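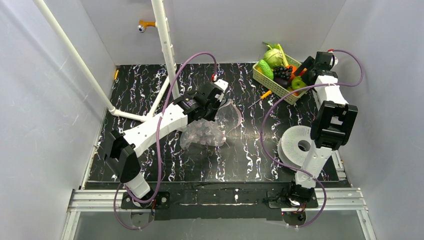

About Rundar

We collect examples for robot learning. That's the whole business. Somebody building a model needs thousands of tries at a task, done by a person driving the arms, recorded properly, labeled, checked. We do that part and send it over.

Started in April, two stations, in a rented unit on the Totmont side of town. Now 15 stations. Same unit plus the one next door. Door between them sticks, push hard.

Who we are

Leopold Camenzind started the company after years fixing packaging lines. Still does most of the wiring himself. Everyone else is an operator, a reviewer, or both depending on the week. Most of our operators had never touched a robot before they got here. Line cooks, a florist, two people from the Fehr warehouse when it closed. Good hands and patience matter more than a degree. Training takes 4 days and then you sit next to someone for a while.

What we record

Two-arm tabletop work, mainly. Picking, placing, packing, handing a thing from one gripper to the other. Toy fruit and vegetables in and out of baskets. Bags (everyone hates bags). Clear plastic is the worst, hard to see, hard to grab, never the same shape twice. So customers ask for a lot of it.

Also folding, sorting, opening and closing containers, small tools. If it fits on a table and won't leak, ask us. Liquids no, not yet.

How a job goes

You send a task description. One paragraph is fine. We write it up as a start state, an end state, and a list of what's allowed to change in between. Then we run a small batch and send it to you before doing anything else. Please look at it! Half the trouble we've ever had came from a customer who said "looks good" without opening the files.

After that, full collection. Standard order is 600 episodes per task. Objects get moved between episodes, swapped out, turned over. Operators rotate too, so your model doesn't just learn one person's habits.

Every episode gets watched by a reviewer who didn't record it. Bad ones are marked and kept in a separate folder. Drops, missed grasps, second tries. Some teams want those, some don't, we stopped guessing and now we just ask on the form. A recovered mistake is labeled as a recovery. We don't trim them to look like clean runs.

What you get back

Video from every camera, joint positions, gripper state, timestamps, a plain text description per episode, operator notes if there are any. Notes are short. "Leek rolled" is a typical one.

Vusau

Our own recording software, named after the street the first office was on. Handles syncing and the review queue. Not for sale, people keep asking. It would need a manual and we dont have one.

Visiting

Fine with us, 2 people at a time, closed shoes. Tell us which task you want to see so it's set up. Some stations are off limits when a customer has asked for that.

Work here

Operators wanted, day and evening shifts. Paid training. Send a few lines about yourself, no cover letter neccessary. Mention which shift.

Page last updated 25 Dec 2024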